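Search this forum Go Advanced search

Demonstration collection: acceptance rules for simulated kitchen episodes

Seo-ah Bang
Following the June review, I would ask participants to state their position on one matter before the Bamwood set is closed. We hold 313 recorded episodes of the bowl task. Of these, 40 begin with a view in which the arm is absent. The present rule rejects any episode whose opening view lacks the arm. I propose that the rule stand.

nhayat
I must disagree. The rule was written for the Avitz set, where the camera was fixed. In Bamwood the viewpoint is varied on purpose, and a policy trained only on views containing the arm will have no experience of any other kind. Removing the episodes would defeat the purpose of the variation.

Yi-an Do
Could Mr. Hayat confirm whether the joint readings are complete for the episodes in question? The written rule makes no mention of them.

nhayat
They are complete in all 40. I checked them against the operator log on 12th July.

Deok-su Koo
Complete readings do not settle the matter. The annotators at Gurar work from the pictures alone. They are asked to mark the first moment of approach, and they cannot mark what they cannot see. In the last round, 12 episodes were returned to us with that field blank. I support the rule as it stands.

Hyun-seo Ham
The opening view attached below is from the disputed group and may assist the discussion. 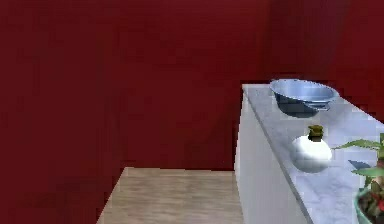 Wall color in Bamwood is drawn at random for each episode, and my concern is with how much of the view it is permitted to occupy. I would accept the absence of the arm. I am less willing to accept an opening in which the red wall takes up so much of the space while the metal bowl, the white bottle and the plant are all kept to the right. The plant is not even fully in view. I suggest a limit on camera placement, applied to new recordings only.

Seo-ah Bang
That is a separate proposal and should have its own thread. On the original question, would Mr. Koo withdraw his objection if the approach were marked from the joint readings?

Deok-su Koo
For training, yes. For the evaluation portion, no. I should want those episodes marked by a person.

nhayat
I can agree to that division, provided the rejected episodes are retained in storage and not deleted.

Yi-an Do
Retention is already required under section 7 of the collection guide. I will prepare revised wording for the rule and post it in this thread.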